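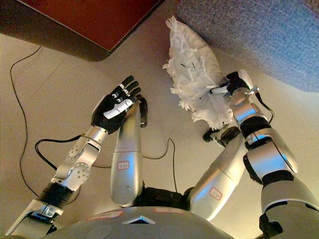 Linen Inspector (part-time, fixed term)
Print this page | E-mail this page

Employer: Dusmont Linen Hire
Location: Jasbridge
Hours: 20 per week, mornings
Contract: 10 months, starting in December
Reports to: Maarja Ķēniņš, Stock and Quality Manager

Dusmont hires table linen, bed linen and cushion covers to hotels, guest houses and event caterers. Everything that goes out on hire comes back to the Jasbridge site for washing, pressing, inspection and repair. We are looking for a Linen Inspector to join the morning shift. The post covers a period of leave in the inspection team and may be extended.

The work

The Linen Inspector examines returned items after laundering and assigns each one to a grade. Grade A items go back into hire stock. Grade B items go to the repair bench. Grade C items are withdrawn and either cut down for smaller pieces or sold as rag by weight. The grade is entered in Lorkix, our stock system, against the number on the item's sewn label.

Most of the stock is plain cotton or a cotton and polyester mix. A smaller part is trimmed - frilled cushion covers, edged pillowcases, gathered table skirts - and takes longer to inspect. Frills hide stains in the gathers and tend to come away at the corners first, so the edge must be opened out and followed for its full length.

Main duties

- Inspect both faces, all hems and all closures of each item.
- Identify common stains (wine, candle wax, make-up, rust) and send items for a second wash where the stain chart allows it.
- Measure shrinkage on one item per batch and record it. A batch is 96 pieces for napkins and 41 for tablecloths.
- Mark faults with the washable blue thread supplied. Pins and adhesive labels are not used anywhere on site.
- Keep the Grade B rack in date order for the repair bench.
- Report repeated faults in one product line to the Stock and Quality Manager by the end of the shift.

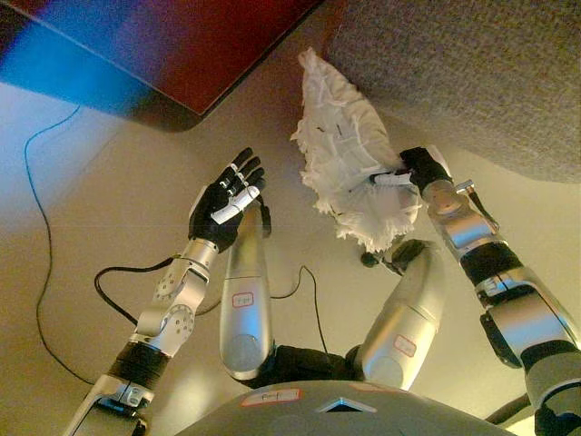 What we are looking for

Essential:
- Good close vision, with or without glasses, and normal colour vision. A short colour test forms part of the interview.
- Ability to stand for up to two hours between breaks and to lift folded bundles to shoulder height.
- Clear handwriting and basic keyboard skills. Training in Lorkix takes two mornings.
- Consistent judgement. Two inspectors given the same bundle should arrive at the same grades.

Desirable:
- Experience in a laundry, clothing factory, alterations shop or hotel housekeeping department.
- Hand sewing to a standard sufficient for closing a hem.
- Familiarity with fabric care symbols.

No formal qualifications are required. Applicants returning to work after a break are welcome, and a reference from a voluntary post is acceptable.

Conditions

The shift runs from 7.00 am to 11.00 am. Overalls are supplied and laundered on site. Safety shoes are also supplied - please state your size when applying. There is a paid break at 9.00 am. Holiday is calculated in proportion to hours worked. Parking is available in the yard behind the Grgić building, and the nearest bus stop is three minutes' walk from the gate. Early buses are limited, and applicants relying on them should check times before accepting an interview.

The first four weeks are a trial period, during which the new inspector works beside an experienced colleague and a portion of each bundle is graded twice. Differences are discussed at the end of the morning. Speed is not measured during the trial period. After that, inspectors set their own order of work within the day's returns.

How to apply

Send a letter of no more than one page and a list of previous jobs to Maarja Ķēniņš at the Jasbridge office. Please state whether you are able to start in December, and name one person who can comment on your work. Letters may be handed in at reception before noon.

Shortlisted applicants will be invited to a practical interview lasting almost 20 minutes, during which they will grade a mixed bundle using the written standard. Questions about the post may be put to the office by telephone in the mornings. Applicants who are not shortlisted will be told by letter.

Print this page | E-mail this page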